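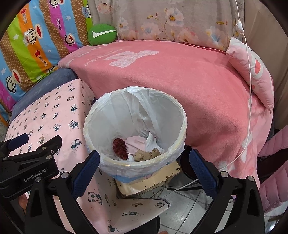 Kyei, technical writer, Drondach

## 6 Setting up the bin task

This section covers the soft-item bin task as run by the sorting staff at Goltside. It applies to shifts that record with hand-held grippers and to shifts where the Drameo arm does the first pass. Sections on charging, pairing and data transfer still apply.

### 6.1 Preparing the bin

1. Put the round bin on its stand. Check that it doesn't rock.
2. Fit a fresh bag. Push it down to the bottom, then fold the top outward over the rim all the way around. Wrinkles and pleats in the liner are acceptable - don't spend time smoothing them.
3. Place the cloth pieces loosely at the bottom of the bin. Mix flat pieces with bunched ones. In the setup shown, the pink piece lies fairly flat and the dark red one stands nearly upright beside it.
4. Keep the weight of the cloth under 860 g.
5. Leave 900 mm of free floor on the side where the operator stands.

**Note:** Seat covers and blankets near the station can stay, including patterned ones. Patterned backgrounds are part of the task specification and are not to be swapped for plain sheets.

**Caution:** Cables on the floor behind the stand must be routed away from the operator's feet before recording starts.

### 6.2 Checking the grippers

1. Open and close the jaws on each gripper five times. Movement should be even on both sides.
2. Inspect the dark blue pads. The texture must be free of lint. Wipe with a dry cloth only.
3. Look at the silver pivot pins on each jaw. If a pin stands proud of the linkage, tag the gripper and take it out of use.
4. Hold the gripper over the bin with the jaws open. In the preview, the bin should sit between the tips of the two pads.

### 6.3 Recording a pass

1. Start the recording and wait for the tone.
2. Lower one gripper into the bin and close on a single piece.
3. Lift straight up until the piece clears the rim, then move it to the tray.
4. Repeat until the bin holds no more cloth. If the bag comes up with a piece, release, press the liner back down with the free gripper and continue. Don't stop the recording for this.
5. Stop the recording and enter the pass number.

Work at normal speed. Passes slowed down on purpose get rejected at review, and so do passes where a bare hand enters the bin.

**Caution:** Thin cloth can slide into the linkage openings. Don't pull it free with the jaws under load. Open fully first.

### 6.4 Changes to the shift

Before the Drameo arm was installed, each sorter emptied bins by hand for the full shift. The work is now divided as follows.

- **Recording block.** One sorter per line records passes for the first part of the shift. The target is 57 accepted passes. Recording time is paid at the sorting rate and counts toward the hourly quota as if bins had been emptied.
- **Arm block.** The arm takes the first pass on lined bins. A sorter checks each bin afterward and removes what the arm has left, usually flat pieces lying against the liner.
- **Hand sorting.** Wet, torn or sharp items stay with the sorters. The arm isn't rated for them.

Sorters who get wrist or thumb strain from the grippers should tell the shift lead and move to the arm block. No form is needed. The recording block can't be assigned to the same person on consecutive shifts.

Pass counts are stored per station. They don't appear on individual performance sheets - this was agreed in May and applies to all lines, including the night line.

### 6.5 Shutting down

1. Close the jaws and return both grippers to the dock.
2. Remove the liner. Used liners go in general waste.
3. Fold the cloth pieces back into the task box and check them against the list in the lid.
4. Report missing pieces before the next shift starts.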